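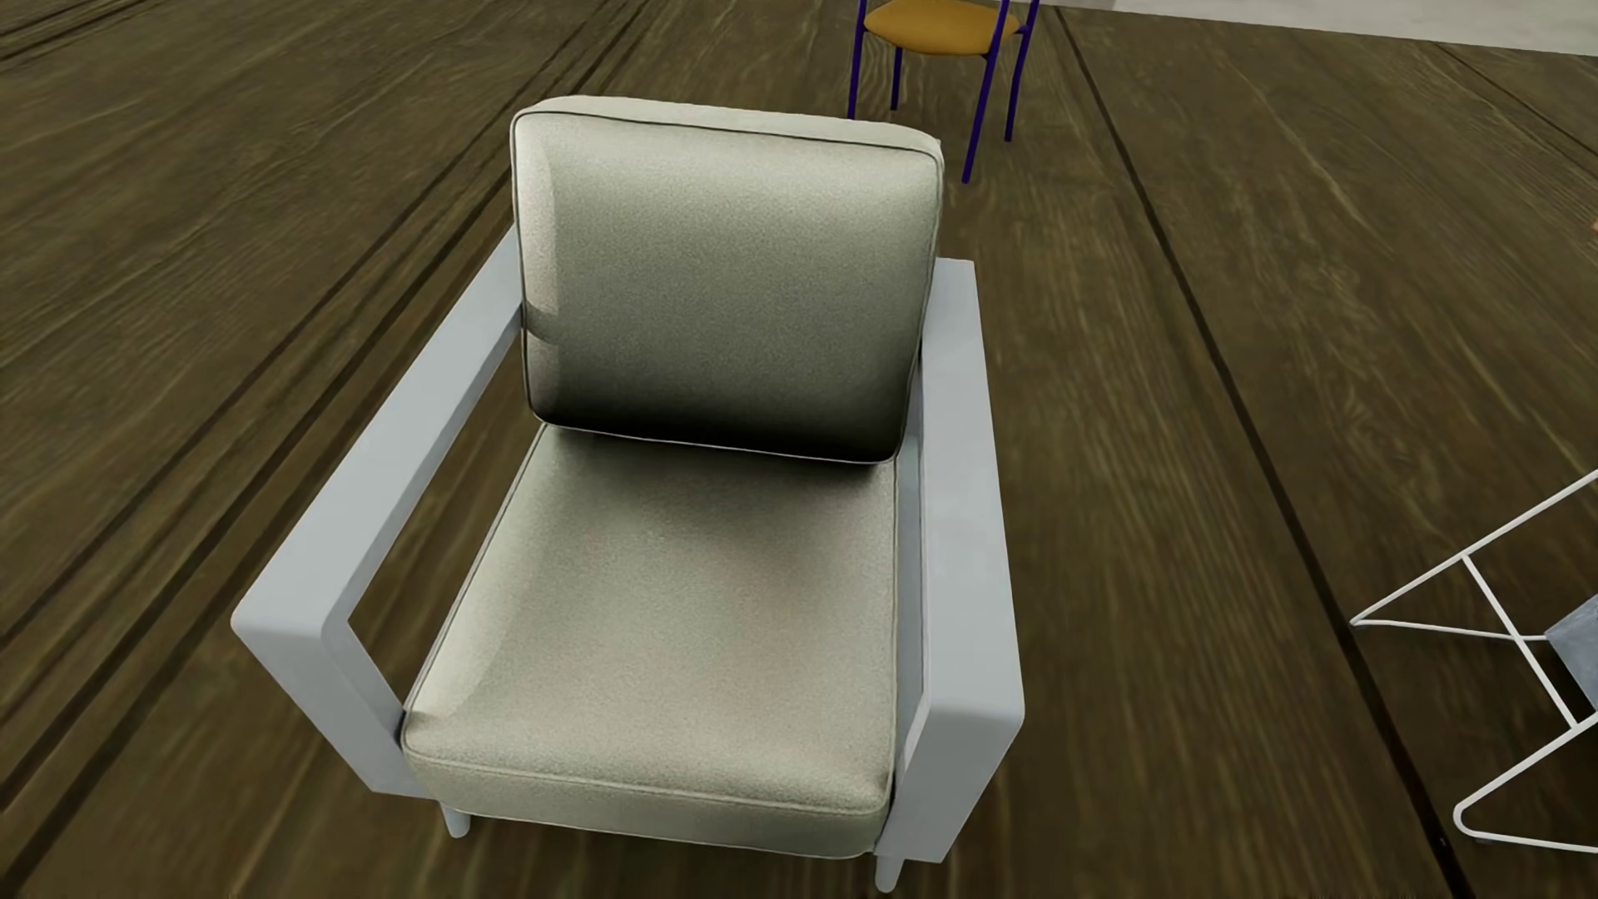
A reader from Baston writes that our spring note on the Grulel quarry gave the permitted reserve but left out how much of it sits under the haul road, and asks whether that stone can be recovered at all. The question was put to the site staff during the open day in May, and the answer is included in the notes that follow.

Grulel is a hard limestone operation run by Pradia, which took over the lease from Aquino and kept most of the fixed plant. Visitors were taken around in groups by minibus, starting at the scale house at 9 a.m. Hard hats and vests were issued at the gate.

The pit is worked on three benches. The upper bench is close to its final limit on the north side, and the face there has been scaled and fenced. Current production comes from the middle bench. Blast holes are drilled to a depth of 43 feet, including subdrill, and loaded with bulk emulsion. There was no shot during the visit.

Stone goes by truck to a primary jaw crusher at the pit rim. The feed opening is 36 inches, and oversize is set aside for a hydraulic breaker. From the surge pile, a tunnel conveyor feeds the secondary cone and two screen decks. The plant makes 8 products, from riprap down to washed manufactured sand. Base stone is the largest seller by tonnage. The sand sells slowly – the local ready-mix plants still prefer natural sand from the river pits – and its stockpile takes up more of the yard than the layout plan intended.

Wash water goes through a thickener and returns to the screens. The filter press was down for a cloth change, so cake handling could not be seen. Staff described the cake as suitable for backfill in the old south cut, subject to a compaction trial that has not been scheduled.

On the haul road: the stone under it is counted in the permitted reserve but not in the mine plan. Recovery would require a new ramp on the east wall, and the overburden there is thicker than on any other side. Pradia has a preliminary ramp design and no cost estimate for it. The royalty terms carried over from the Aquino lease apply to that tonnage as well.

Rail loadout was closed to visitors. The spur to Baston is in service, and trucks still carry most of the output.

The tour ended at the scale house at noon. Printed gradation sheets were available for all products except the riprap.

We use cookies to remember your settings and measure site traffic. Accept | Manage preferences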